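Bench notebook — ball storage / clear bags
February 10, 2024

Picking up from Thursday's page. Goal is still the same: find a bag or bin that will hold practice balls on a table, stand up by itself and let you see whats inside. Zunthorpe want our pick before they reorder for the courts. Clear bag w/ beige trim today, tennis balls, white board on the wood table.

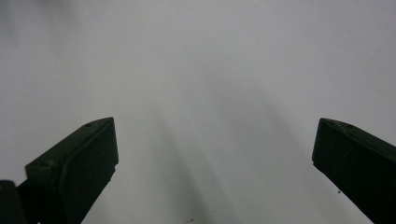
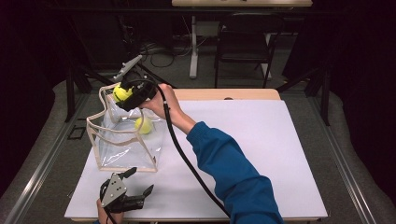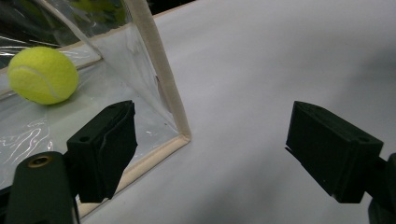
Tennis balls and the clear bag on the white board.

Setup

White board down first, on top of the wood table. Keep it, the yellow-green reads well against it and the trim shows up too. Board slid a bit when I leaned on it. Two bits of tape under the front corners, fine after that.

Bag on the left half of the board, open top. Came folded flat from Coelho. Creases did not come out overnight with a book inside, tried again with the bag stuffed with towels, a little better. Don't use the hair dryer again!! Ayane has the one that curled.

Balls are from the June tin so the felt is not new. Should redo a few with fresh ones, more fuzz, might drag more on the plastic.

Bag notes

- Trim does most of the work. The sheet by itself has no stiffness at all, it's the binding on the corners and rim that keeps the box shape. If the Cirnance version drops the corner binding to save money we should say no.
- Glare. Crinkled plastic throws white streaks everywhere, and from some angles you have to look twice to see how many balls are in there. Overhead tubes make it worse. Tried with the back row off, better. Flat sheet would fix it but flat sheet cracks at the fold (see the Zirska bin, page before last).
- Ball goes to a wall and stays there. The floor is not level once the creases set, so first ball in picks the low side and the next one follows. Not a problem for storage. Annoying if you want them in rows.
- Mouth is OK for one ball at a time. Two together, one hits the rim and bounces off. Chased one across the carpet twice.
- Static — picks up gray carpet fluff. Wipe before each set. Damp cloth, not the paper towels, they leave bits.

Capacity

Zunthorpe said 12 balls. I get 8 sitting below the rim without pushing. 12 does go in if you pile them, but then the side folds bow out and the whole thing looks tired. Took the balls back out and it stayed bowed, about an hour later mostly back to shape. I'd put 8 on the label. Florêncio thinks they will argue. Let them.

Drop height

Low is better. Let go just above the rim and the ball lands and settles. From up high it hits the floor of the bag, kicks the near wall and the bag walks over the board. Worst one went nearly to the edge. Once there are 6 balls in it the bag doesn't walk any more, enough weight in the bottom.

Tried a strip of felt under the bag, stopped the walking but hides the floor from the side and sheds. Tried nothing else, ran out of time. Rubber dots?? There is a sheet of them in the drawer under the scale, I think.

Compare w/ Zirska bin

Zirska: stiffer, square, clear all round, cracks at the fold, lid is useless. Louder too.
This one: softer, folds away, wrinkles, trim gets dirty (cream color was a bad choice for a thing that lives next to a court). Ask Coelho if the same binding comes in gray or dark green.
Price not settled. Coelho's last quote was for an order of 1379 which is far more than anybody needs, ask again for a small run.

Florêncio's comments, copied off the sticky note before it gets lost:
"Rim is the nice part. Handles? Nobody can carry this without handles. Corner seam on the one I had was coming loose, check the others."
Checked. Others fine, one had a long thread, trimmed it.

Mistakes today

Counted the same set twice in the morning, crossed out on the tally sheet, use the afternoon column only.
Forgot to write down wich bag was which after lunch. Marked them now with a pen dot on the underside of the base. One dot = first bag, two dots = spare.

To do

- rubber dots under the base, repeat the high drops
- fresh tin of balls
- mail Coelho: color, small run, keep the corner binding
- ask Ayane if she wants the spare for the shuttlecocks, she mentioned it Thursday
- handles, at least a sketch
- new bulb over the sink end, it's been flickering all week
- put the white board back up behind the door, the other group will look for it Monday

Bags are on the second shelf, standing open, towels inside. Please don't fold them flat again.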